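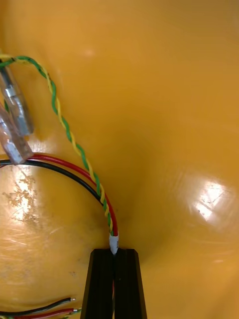 Ratih Rondonuwu fragte gleich beim ersten Treffen, wieso eigentlich der Verein haften soll, wenn ein Zuschauer eine Flasche wirft, der Verein habe sie ja nicht geworfen. Damit war unser Thema da. Im Prinzip ist der ganze Bericht eine Antwort auf diese Frage, nur länger.

Projektbericht Seminar Sportrecht
Thema: Wurfgegenstände und Pyrotechnik auf den Rängen, wer zahlt bei Verletzung anderer Zuschauer?
Stand: 09.06.2018

1. Ausgangspunkt

Fall aus dem Seminarordner, leicht gekürzt. Heimspiel des SV Fluldale, Ekov-Arena, Block C. Aus dem Gästeblock fliegt in der zweiten Halbzeit ein Böller, explodiert zwei Reihen vor dem Kläger. Knalltrauma, Tinnitus, mehrere Wochen krankgeschrieben. Werfer nicht ermittelt. Kläger will Schmerzensgeld und Behandlungskosten vom Heimverein. Zuschauer an dem Tag laut Akte 3.292, also kein Riesenspiel. Im Gästeblock 443 Personen.

Unsere Aufgabe: Anspruch prüfen, Argumente beider Seiten sammeln, dazu eine kleine Umfrage unter Stadionbesuchern. Abgabe war eigentlich schon im Oktober geplant, dann verschoben wegen Gruppenwechsel.

2. Rechtlicher Rahmen (kurz)

Vertrag: Mit der Eintrittskarte kommt ein Zuschauervertrag zustande. Nebenpflicht aus § 241 Abs. 2 BGB, Rücksicht auf Körper und Gesundheit. Anspruch dann über § 280 Abs. 1 BGB, Schmerzensgeld über § 253 Abs. 2.

Delikt: § 823 Abs. 1 BGB, Verkehrssicherungspflicht. Wer eine Gefahrenquelle eröffnet, muss das Zumutbare tun, um andere zu schützen. Absolute Sicherheit wird nicht geschuldet. Steht in jedem Lehrbuch, ist aber genau der Punkt wo es schwierig wird.

Vorteil beim Vertrag: Verschulden wird vermutet (§ 280 Abs. 1 S. 2), Ordnungsdienst wird über § 278 zugerechnet. Die Pflichtverletzung selbst muss der Kläger trotzdem erstmal darlegen. Hatten wir im Zwischenbericht falsch, ist jetzt korrigiert.

3. Was war zumutbar?

Hier haben wir am längsten gesessen. Einlasskontrolle durch die Firma Hidayat, 47 Ordner im Einsatz, davon ein Teil am Gästeeingang. Abgetastet wurde stichprobenartig. Taschenkontrolle ja, aber laut Aussage eines Ordners kurz vor Anpfiff "nur noch durchgewunken", weil der Gästebus zu spät kam.

Für den Kläger: Gästefans waren vorher schon mit Pyro aufgefallen, dem Verein bekannt (Sicherheitsbesprechung, Protokoll liegt bei). Wer das weiß muss dichter kontrollieren, notfalls Anpfiff verschieben. Kein Fangnetz, kein Pufferblock.

Für den Verein: Böller ist klein, auch bei gründlicher Kontrolle kaum zu finden. Vollständige Leibesvisitation unzumutbar und rechtlich heikel. Und die Kausalität, wer sagt dass der Böller bei genauerer Kontrolle gefunden worden wäre? Ratih hat hier den Verein vertreten, ziemlich hartnäckig.

Unser Ergebnis: Pflichtverletzung eher ja, wegen des Durchwinkens. Bei der Kausalität in der Gruppe gespalten. Mehrheit meint, Beweiserleichterung ist vertretbar. Mitverschulden (§ 254) nein, Kläger saß auf seinem Platz.

4. Regress

Würde der Werfer doch noch gefunden: Verein kann sich bei ihm schadlos halten, beide haften dem Kläger gegenüber als Gesamtschuldner, § 840, § 426 BGB. Praktisch oft nichts zu holen. Von den Regressfällen wegen Verbandsstrafen haben wir nur die Grundlinie angeschaut, keine Zeit mehr.

5. Umfrage

Online-Bogen über das Tool Tesetti, rund 200 Rückmeldungen. Nicht repräsentativ, verteilt über Fangruppen und Kommilitonen. Die meisten finden, der Verein soll zahlen, wenn die Kontrollen schlecht waren. Höhere Kartenpreise für mehr Ordner wollen aber deutlich weniger. Frage 6 war missverständlich formuliert ("Haften Sie selbst?"), die Antworten haben wir rausgenommen.

6. Offen geblieben

- Haftungsausschluss in der Stadionordnung: bei Körperschäden wohl unwirksam, § 309 Nr. 7a BGB, nur angerissen
- Haftung der Firma Hidayat direkt gegenüber dem Kläger
- Versicherung des Vereins, keine Unterlagen bekommen
- Fußnoten 11 bis 14 müssen noch vereinheitlich werden

Anlagen: Sachverhalt, Protokoll Sicherheitsbesprechung, Fragebogen.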